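Clustar Sorting Arm Kit: small bottles, bins, bench chores 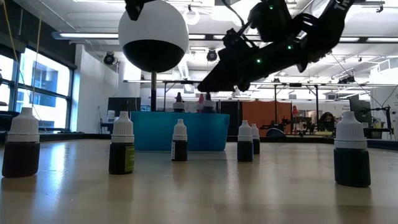
Posted by Estovau product desk
Bench automation editor
Updated Aug 17, 2022

Can it tidy a bench yet? Partly. Dropper bottles into a bin, yes, most days. Whole craft table after a long afternoon, no.

What the kit does now
Picks small upright bottles with ribbed caps, puts them in a plastic bin. Mixed sizes OK. Dark liquids OK, they used to confuse it on a shiny tabletop, better since the last update. Glare from overhead lights still costs you a retry here and there.

What it doesnt do
Unscrew caps. Read worn labels. Wipe up. Anything lying on it's side is hit or miss, stand it up first.

Our bench numbers
95 percent of picks good on the first try, over 2,000 picks, bottles standing. Close together pairs are the weak spot, leave a finger's width if you can.

In the box
Arm, gripper, 2 sets of finger pads, table clamp, power supply, Nurkuda control software on a stick. Bin not included, any open one will do.

Fits
Bassi table mounts, all sizes. Older Bassi rail needs the adapter plate, sold separately.

Shipping
4 weeks from order. Soft finger pads for slimmer bottles due in October, free to anyone who already has the kit. Ask for a demo with your own bottles, send them empty please.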